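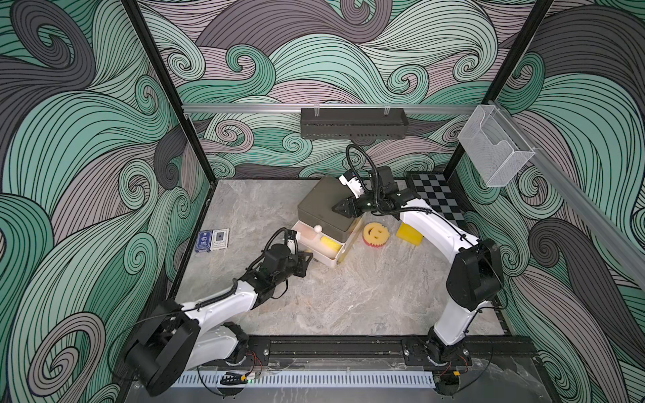 Slide 1. Wave panels, marble-patterned surface, hanging storage.

Speaker notes – Reshma Ndlovu, Uvstead site meeting, December 5, 2019

Topic is small-parts storage and how we label it. Skip the company history. Go straight to the stock audit.

The Nkuna stockroom held 2506 part numbers in February. Of those, 304 had no location code in the Arkari database, and staff found them by memory. Explain the term "location code" here: aisle, bay, shelf, bin, in that order. Four fields, fixed length, no letters O or I.

Pause for questions on the code format. Someone will ask about mixed bins. Answer: one part number per bin, with no exceptions below shelf level.

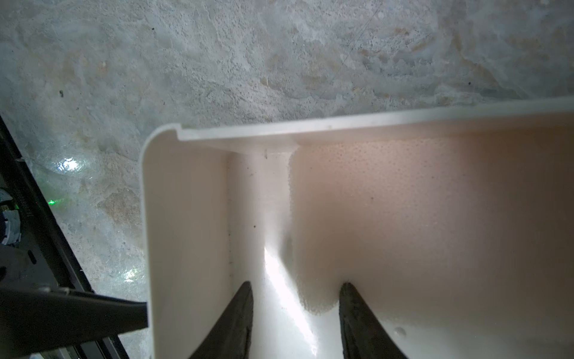
Slide 2. Cream-white plastic container, rounded corner and rim.

Bin selection. Specify inside dimensions when ordering. Outside dimensions include the rim, and the rim takes space on the shelf without adding capacity. Steep walls give more usable volume for the same footprint but stack poorly when empty. Labels go on the shelf edge, with a duplicate on the bin. Ineo uses the bin label only, and a bin put back in the wrong bay stays lost until the next count.

Count frequency: fast movers every 30 days, everything else twice a year. Show the table, do not read it out.

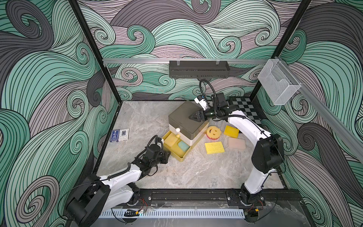 Slide 3. Storage unit with its yellow drawer open.

Drawers versus open shelves. Drawers keep dust off and suit parts smaller than a thumb. They also hide stock levels, so the reorder point has to come from the database. Open shelves can be checked by eye.

Color is a secondary key only. Print the code in black on white and keep color for the product family.

Cost: the label printer is already in the budget. The first order is 2000 blank labels, matte, removable adhesive. Hand out the code sheet before the break, then go to the Arkari import steps.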